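Tips for the house: budgeting for a kitchen arm

Monday, October 2, 2023

Readers write in asking what a worktop arm costs, and I write back asking how wide their kitchen is, which annoys everyone. But measure first. I spent most of August planning for one at our place in Uvenen, and the price of the arm was the part that kept me awake least.

Start with the floor. A proper arm wants its own pedestal beside the counter, and the pedestal wants a bit of floor you have probably been using to stand on. Mark it out with masking tape and cook round the tape for a week. If you are still on speaking terms with it by Sunday, carry on.

Next, reach. Suppliers quote it with the arm stretched right out, a position in which you would never ask it to do anything. Knock a good bit off, then draw the result on the worktop in chalk. Whatever you want moved has to live inside the chalk. Tall things go towards the back or the side, where the forearm won't be swinging through on its way to the small stuff.
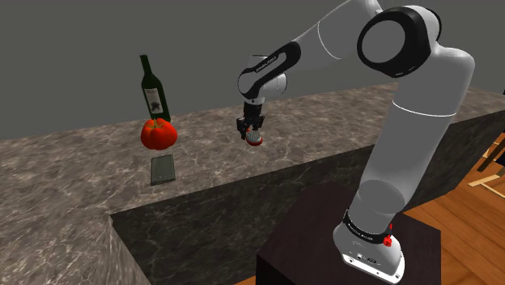 The arm beside the counter, with a wine bottle and a tomato for neighbours.

Now the money. My quote from Balogh was 1867 for the arm alone, and I'd mentally spent the change from two thousand on a nice lunch. Then came the second sheet: 833 for pedestal, fixings and delivery. The gripper was on a third sheet. Ask for one figure that covers everything up to the moment it picks something up in your own kitchen, and ask for it in writing.

Bart Brouwer at Skistelport, who fits these things, told me to keep back about 8 per cent for bits. I thought this was a fitter's way of saying hello. I have since bought an extra socket, a longer cable, a cover for the longer cable and a second set of finger pads.

Don't choose a gripper from the brochure, where it is always holding a cube. Go round the house and collect five awkward things you really do pick up every day, put them in a carrier bag and take the bag to the showroom. Include something with a handle that widens or narrows along its length.
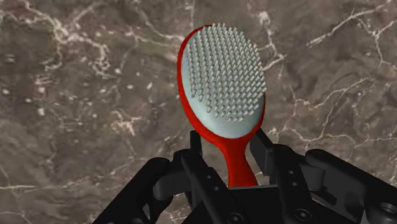 Two fingers will do for most homes. The fancier hands cost more, take longer to clean, and have a great many crevices for flour. Look instead at how far the fingers open and whether you can get replacement pads without ordering a whole new hand. Wolum sell pads singly, a courtesy I wish the makers of vacuum cleaner bags would study.

A word on worktops. Patterned stone hides crumbs beautifully, from you as well as from everything else, so wipe before each run.

Last, the running costs. Put a little by each month for servicing and write the due date inside a cupboard door. Ivone Dantas wrote to say she keeps hers in a jam jar marked ARM, and that her husband assumed it was for physiotherapy. He has been putting money in as well, so she has left the label as it is.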